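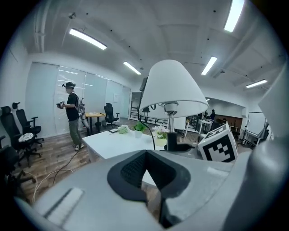
According to Imani Ferreira, every log from the Plandham runs looked fine, and she would still trust a pair of human eyes over a force reading when a gripper is holding anything round.

**Pad creep** is a fault in two-sided robot grippers in which a held object slides or turns slowly between the finger pads while the controller goes on reporting a firm grip. It is also called *Plandham slip*, after the test site where it was first written up in detail. Creep mostly affects long, round objects such as lamp stems, broom handles and pipe, and it is a wonderfully sneaky fault: the fingers stay closed, the motor current stays level, and no alarm is raised until the object has tipped or dropped.

## Background

Most two-fingered grippers judge a grip by two things, how far the fingers have closed and how hard the motor is pushing. Both are good at catching a missed grasp, where the fingers close on air. Neither says much about movement along the pad. A smooth pole can travel down through the fingers from top to bottom without its width changing at all, and a controller that watches only width and push will see a perfect hold the whole time.

Lamps are a favorite test object in household robotics, and a great one. They are top-heavy and they trail a cord. They also mix cloth, metal and plastic in a single item, so a robot that can move one safely has learned a good deal.

## The Plandham incident

In August, a robot arm running the Mundness grip controller was moving floor lamps between two marked spots at Plandham. On one of the carries the lamp turned in the fingers, leaned outward and struck the guard rail beside the arm. The bulb broke. Masaru Higuchi, standing outside the rail, was not hurt. The arm finished its path and reported success, and that report is a large part of why the case became so well known among people who build these machines.

Work at the site stopped while Tobias Kowalczyk went back through the stored runs. Out of 1251 carries marked as successful, he found 124 in which the object had shifted by more than the allowed amount between pickup and release. The worst of those that stayed upright had turned 12 degrees. The findings were circulated on Nov 15, 2020, and the term "pad creep" appears in them for the first time.

## Causes

### Uneven contact

The shape and position of the pads matter enormously. A flat pad touches a round pole along a narrow strip, and if the two strips do not line up, the squeeze becomes a small twist. Some pads deal with this by shape, using a deep V-shaped notch with ribbed sides to cradle the pole.

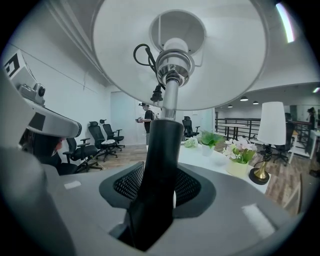 Textured pads take the other route and rely on friction. A fine pattern gives many small edges for the surface to catch on, and it works beautifully until dust, polish or wear fills the gaps. Height is worth checking too. A floor lamp's matte black stem held between two black mesh pads, the left one sitting slightly higher than the right, is the kind of grip in which an offset is easy to spot by eye and invisible to a width sensor. A small offset like that does not mean the object is moving, but the Plandham procedure now calls for it to be noted before a carry begins.

### Loads that change on the way

A cord left to dangle swings as the arm speeds up and slows down, and each swing tugs at the object. At Plandham, carries with a loose cord made up most of the shifted runs. Higuchi's view was that the cord alone would not have tipped the lamp, and that worn pads had already used up most of the margin.

### Success checks

The Mundness controller compared the grip at pickup with the grip at release – and nothing in between. It had no way to tell whether the object was still upright.

## Remedies

The simplest fix is to grip lower, near the base, where the weight is. Stoltow, which supplied the pads, also set a replacement limit of 2177 grips per pair. Other measures adopted after the incident include:

- tying up cords before a carry
- a camera check of the object's tilt halfway along the path
- slower starts and stops for anything taller than the gripper's own arm
- a wider guard rail, set by the height of the tallest object

The tilt check has been the real star. It is cheap, it needs no new sensor on arms that already have a camera, and it catches turning as well as sliding.

## Disagreement over the name

Wanda Boateng has argued that "creep" is misleading, as many of the recorded shifts were over in less than a second. Tavion Brannigan prefers "silent slip," and the training notes used at Brannigan follow him. Both names remain in use.

## See also

- Grasp planning
- Slip detection
- Guarding of robot work areas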